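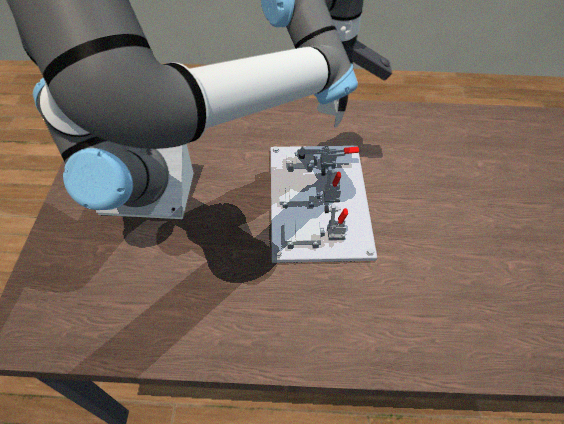 White board with three toggle clamps, on a brown wooden table.

The Night Ferry to Ivell

Soledad Aranda had packed the sourdough starter in her good hat, and she would have fought anybody who laughed at it.

"It's bubbling," said Nhàn, leaning right over the rail of the bunk to see. "Soledad, it's bubbling like mad!"

"It likes the engine." She tucked a scarf around the jar. "Linus always liked a bit of noise."

Linus was the starter. He had come from her aunt's kitchen, and before that from a bakery in a town that changed its name twice, and now he was going to Ivell, where the flour was grey and sweet and the harbour smelled of smoke and oranges. What a thing, to be carried over the sea in a hat!

They'd left at dusk with the whole town out on the wharf. Abbas Shokri played his accordion until the gangway came up, and then kept playing, smaller and smaller, until they couldn't tell him from the gulls. Nhàn waved with both arms. She was nineteen and had never been farther than the cannery, and everything delighted her: the tin cups, the life jackets, the steward's enormous moustache.

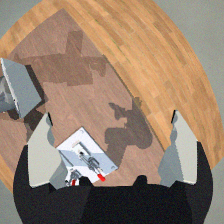

By midnight neither of them could sleep, so they went up on deck in their coats. The wind was glorious. Old Maximiliano Robles was already there with a thermos, looking for the light at Bozsik Point, and he poured them each a splash of tea without being asked.

"You're the baker," he said to Soledad.

"I'm going to be. I've got the lease on number 163, by the fountain."

"The one with the blue oven?"

"You know it?"

"Know it!" He nearly dropped the thermos. "I was born over that shop. My mother burned the Easter loaves in that oven and we ate them anyway, with so much butter, oh, it was the best Easter of my life. The left side runs hot. Turn everything halfway through."

Soledad made him say it again so she'd remember. Then she sent Nhàn running down for the hat, and the three of them stood in the dark with the jar between them, while Maximiliano unscrewed the lid and put his nose in.

"Apples," he said.

"Apples!" said Nhàn.

And off the bow, very low, the light at Bozsik Point came on, went out, and came on again.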